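The last few centimetres: how Allurgate plans a kitchen reach

April 7, 2019

Most manipulation software is judged on the grasp. The engineers behind Allurgate, the planning and control stack developed at Grundeo, spend most of their time on what comes before it: the stretch in which an arm has to get its hand down to a worktop, past its own elbow and whatever has been left on the surface, without touching any of it.

Allurgate is divided into three processes. A perception process publishes the positions and sizes of objects. A planner turns those into a joint-space path. A controller follows the path and decides, at every tick, whether it is still safe to do so. The three share a clock and very little else. An earlier version kept the world model in common memory, and the team dropped it in February after finding that the planner could read a half-written object list and return a path that was valid for a kitchen that had never existed.

Development is done mainly in simulation. The kitchens come from Unwood, an in-house scene generator that varies cabinet depth, counter height, surface texture and the placement of objects. The current test set holds 2937 scenes. Every change to the planner is run against 207 of them before it can be merged, and against the full set overnight.

The arm is modelled in more detail than the planner needs. Its collision shape is a handful of capsules, yet the visual model carries the button and symbols on the wrist panel. This matters to perception, which is trained partly on rendered views in which the arm covers a good share of the worktop. A smooth white cylinder in training and a marked one on the bench gave different segmentation results, and the error fell mostly along the edge between the wrist and the counter. 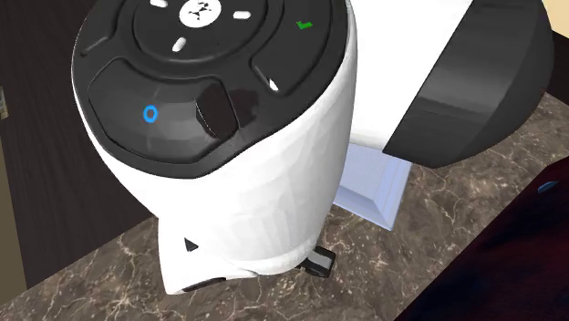 A simulated reach to a marble worktop, seen from above the wrist. The pale block lies behind the gripper.

Views like this are hard for the object tracker. From above the wrist, the arm takes up the centre of the picture and a link crosses over the block. Allurgate does not try to guess what is under the arm from one view. It keeps the last confirmed pose of each object and widens the uncertainty around it for as long as the object stays partly hidden. The planner receives the widened shape and treats it as solid. In narrow kitchens this can leave no path at all, in which case the controller holds position and asks for another view.

The planner itself is conventional. It samples in joint space, joins two trees, shortens the result and passes it to a smoothing step. The unusual part is the cost given to clearance. Far from any surface, an extra centimetre of space is worth almost nothing. Close to the worktop it is worth a great deal, right up to a switching height at which the cost is removed and the descent becomes a straight line under force limits. Choosing that height took longer than writing the planner. Set high, the straight section runs into neighbouring objects. Set low, the smoother fights the clearance term and the fingers drift sideways.

The answer was to make the height depend on the free space measured around the target. In the full overnight run, the fixed height left 1148 scenes with a sideways drift above the permitted limit. The variable height left 29. Most of those involve a target close to a vertical cabinet side, where the wrist has to turn during the descent, and they remain open.

Faults are examined in Doucette, a replay tool that steps through a recorded run and shows the planned path, the measured path and the tracker's estimate on a single time axis. Any step can be reopened as a live simulation with one value changed. The team uses it to separate late perception from poor control, two faults that look much the same in a joint error plot.

Work now under way concerns replanning during the descent. At present the controller can only stop or carry on once the straight section has begun. A short-horizon planner that can bend the final approach is running in a branch, with its output logged but not sent to the joints. Its solve time is acceptable on average and too long in the worst case, and the branch will stay unmerged until the worst case fits within the control period.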